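Club Pages > Wadon Robotics Club > Tutorials > Two-Arm Cloth Tasks

Recording Your First Two-Arm Cloth Task

Written by Stefaniia Tkachuk for new club members, January 2021

This tutorial is for students who passed the one-arm exercises and want to start with cloth. Cloth is harder than blocks. It changes its shape every time you touch it, so please do not be sad if your first evening gives you only a few good recordings. My own first set had 29 attempts and I kept nine.

Before you start

Reserve the table for 80 minutes. Work in pairs: one person drives the arms, the other watches and keeps the stop button in hand. Remove rings and long sleeves. Open the Flenotine folder on the club computer and make a new subfolder with your initials.

Step 1. Home both arms

Press Home for the left arm, wait until it stops, then do the same for the right. If you home them together, they can meet in the middle. Orest Kuzmenko repaired one finger after this already, and we have no more spare ones.

Step 2. Lay the cloth

Drop the item on the table from a small height and leave it as it falls. Do not make it flat with your hands — the model must also see ugly starts. Other cloths can stay on the table if they are out of the path of the arms.

Step 3. Take the first end

Drive the left gripper down slowly until the fingers are on both sides of the fabric. Close at speed two. Lift a little and look if the fabric follows.

Step 4. Take the second end

Bring the right gripper to the opposite end and close it. Now move the arms apart in small steps. Stop when the cloth has no big folds between the grippers. If you continue to pull, one side will slip out, and you must begin again from Step 2. 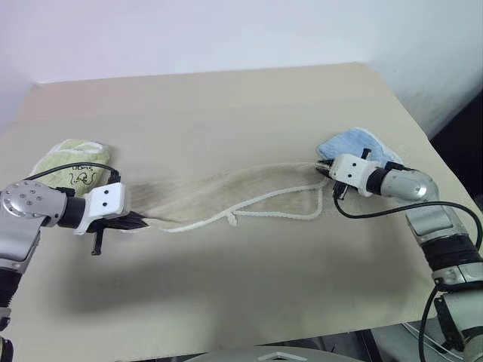
Step 4 with the drawstring bag: one end in each gripper, the cord lying along the lower edge.

With a bag like this one, keep the fingers on the fabric and away from the cord.

Step 5. Save and name

Press Save, then write the item, your initials and the attempt number. We have 474 cloth recordings now, and nearly all the lost ones had a wrong name. Mark a failed attempt with "F" and do not delete it. Radymyr Melnychuk checks the folder before each meeting and will write to you if something is missing.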